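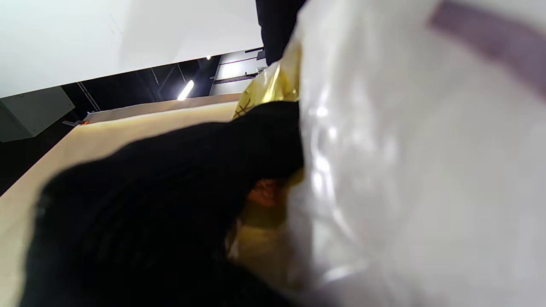 Main page | Contents | Random article | Recent changes | Help

Snack tray

A snack tray is a shallow open container for keeping packaged food together on a table, usualy in a living room. Low walls, rounded corners in most modern ones. Plastic is the common material; tin, wood and lacquer also found. Not the same as a serving tray, which has handles and is meant to be carried.

Use

Packets go in as they come, wrapper on. Larger bags stay beside the tray or are folded over and clipped. Foil packs, often gold or yellow for biscuits and sweets, slide about on polished stone and the tray stops this. Also keeps crumbs off marble, which stains and scratches if wiped with grit on it.
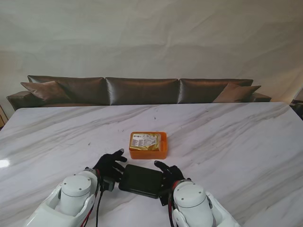 Size varies. A small tray takes one packet laid flat, a family one 5 or more. Bright colours (orange, red, lime) sell best for low tables in front of brown or grey sofas, according to the Nallano household catalogue, which listed some 2,000 trays of all kinds in its last printed edition. Earlier editions fewer.

Packaging

Wrappers divide into foil, clear film and translucent carrier-type bags. Foil keeps light out. Translucent bags let a printed stripe or label show through from the other side and crease badly, so are hard to stack. Rustle is a common complaint in homes with someone asleep.

Cleaning

Warm water, washing-up liquid, dry with a cloth. Corners hold sugar. Brorkix trays are marked for the top rack only; older Junmont ones warp in the dishwasher and should be done by hand.

Regional names

"Packet tray" in Gu and the villages near it. "Sweet board" in older Junmont price lists, though no board is involved and the term has mostly droped out of use.

See also: Biscuit tin, Coffee table, Serving tray, Bag clip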